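How I get candle wax out of a tablecloth (without ruining the tablecloth)

I love a candle on the table. I will light one for beans on toast if the mood takes me, and so over the years I've become quite good at getting wax out of cloth. My friend Soudabeh rang me in a bit of a panic in March after a birthday tea went on rather late, and after talking her through it on the phone I thought I might as well write it all down.

What you need

A butter knife or an old bank card, an iron, a stack of plain brown paper or kitchen roll, a bit of washing-up liquid and a freezer bag with some ice in it. I keep brown paper from parcels in a drawer for exactly this. Don't use newspaper or anything with printing on it - the ink comes off with the heat and then you've got two stains (ask me how I know!).

Step 1: Leave it alone

I mean it. Warm wax smears, and rubbing pushes it further into the weave. Blow the candle out, move it somewhere safe and let the wax go completely hard. If you're impatient like me, lay the bag of ice on top for 16 minutes and go and do the dishes.

Step 2: Lift off what you can

Hold the cloth flat with one hand and slide the knife under the edge of the wax with the other. Keep it almost level, and don't dig. The big bits should pop off quite happily. On anything with a loose weave I use the bank card, and I flex the cloth a little first to crack the wax.

Step 3: Iron the rest out

Put a few sheets of paper on the ironing board, lay the cloth over them and put another sheet on top. Iron on low, no steam, and press for a few seconds at a time. You'll see a greasy patch come through on the paper. Move to a clean bit and go again, and keep swapping until the paper stays dry. My worst one took 42 sheets of kitchen roll, but that was a church-sized candle and a very excitable dog.

Check the label before you do any of this. Polyester can go shiny or melt under a hot iron, so start on the coolest setting and try a corner first. If the cloth is silk, or belonged to somebody's grandmother, I'd take it to a cleaner.

Step 4: Deal with the colour

White candles usually leave just a faint oily mark. Work a drop of washing-up liquid in with your fingertips, leave it while you have a cup of tea, then rinse from the back. Red candles are the nasty ones. Bijan swears by a dab of surgical spirit on cotton wool, and I've had good luck with it too, but do test it somewhere hidden first.

Step 5: Wash it

As hot as the label allows, and then look at it in daylight before it goes anywhere near a tumble dryer. Heat sets whatever is left. If there's still a shadow, go back to step 4 and wash it again.
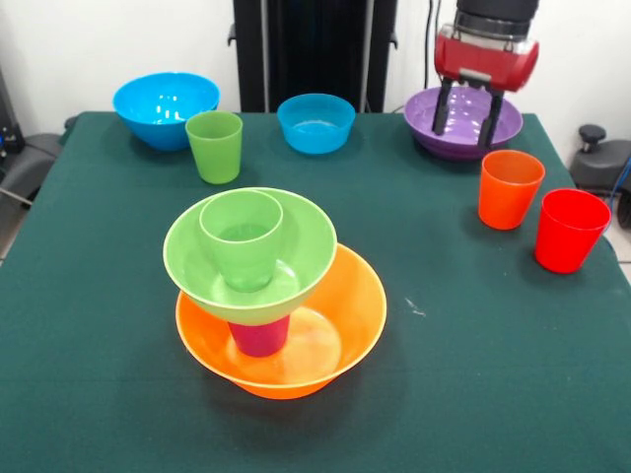
Dark cloths need one extra check, as the wax can leave a dull ring that only shows once everything is dry. I go over mine with a soft clothes brush and a little more washing-up liquid, then hang it over the banister overnight and have another look at breakfast.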